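Home Features Workshop Standards Back Issues Subscribe
Filed under: Robots & Rules

The Rulebook Nobody Wanted to Write

Vasiliki Galanis has a binder. Gray, cracked spine, rings that don't close. In it, 243 rules for teaching robots by hand, and she will tell you straight off that most of them are bad.

"Half of these are one person's bad afternoon," she says. Flips a page. "Do not set the gripper down finger first. Okay. Somebody broke a finger. Fine. But that's a habit, you don't need a rule number for it."

Galanis runs practice standards at Gramer, a smallish outfit that records people doing ordinary table jobs with hand-held grippers. Pick up, put down, wipe, stack. The recordings go to customers who train arms on them. One is Drasgate, which does kitchen automation. Another, Flumlow, sorts returned goods. Both want the same thing: data they can trust without having to watch all of it.

Hence the binder. And hence, since spring, the effort to kill the binder.

The new version is 2 pages. Front and back of one sheet would have been nicer, she says, but the battery section wouldn't shrink.

What made the cut? Start with the table. Marks on the surface get checked against the drawing at the start of every shift, and if a line has lifted or been redrawn the station is closed until it's measured again. Objects start where the task sheet says. Nothing personal on the work surface, ever. Phones were the worst offenders, then keys.

Then the tool. Finger seated and clamped, tug test, look at the pads. Wipe the lens. One slow open and close before the first take. The whole check is supposed to fit inside a minute and mostly does, altough new people take longer and nobody minds. 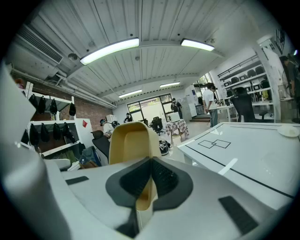
A hand-held gripper with its scoop-shaped finger, beside a work table marked with black lines.

Then people, which is where the old binder got really strange. It had eleven separate rules on where to stand. The sheet has one: keep out of the reach of the person holding the tool, and speak before you walk up behind them. Bags, shoes and chairs get a line too - keep them off the walking path between stations. Galanis wanted it stricter. The operators talked her down.

"They said, we work here, we have coats. Which, yes."

The consent part she would not budge on. Anyone who might end up on camera signs a form first, visitors included, and anyone can ask for a take to be pulled. No reason needed. It happened twice last year and both takes were gone the same day.

The bit other shops argue about is the reject rule. At Gramer the operator decides. Drop the cup, fumble the grasp, sneeze - your call whether it's a fail, and you tag it before you start the next one. Not at the end of the shift. Galanis ran a comparison over one long stretch of recording: 810 takes tagged on the spot, and a second reviewer agreed with the tag on 708 of them. She thinks that's decent. Not great. Most of the disagreements were over slow grasps, where the object did get picked up but only after some poking around.

So is a slow grasp a fail? The sheet says no. Drasgate would prefer yes. That arguement is still open and was getting fairly loud on the call I sat in on.

There's a bigger question behind all this. The safety rules for factory arms are long and well worn - fences, stop buttons, speed limits. Hand-held collection has much less of that, as the thing doing the moving is a person. Shops write their own. Some write nothing. Galanis has been trading sheets with Beneš, a four-person workshop whose whole standard is taped inside a cupboard door, and she admits to stealing their best line. It reads: "If you are tired, the data is tired. Stop."

Gramer's version is longer. Breaks every forty minutes, swap hands if you want to, no one records more than four hours a day. Wrists are the reason. She had two sore ones herself after the first winter.

The next revision is due in December. She expects to add a rule on cleaning the fingers between food tasks and, if she gets her way, to cut two others. The binder stays on the shelf by her desk for now. People still look things up in it, she says, mainly the cable diagrams, which never got moved over to anything else.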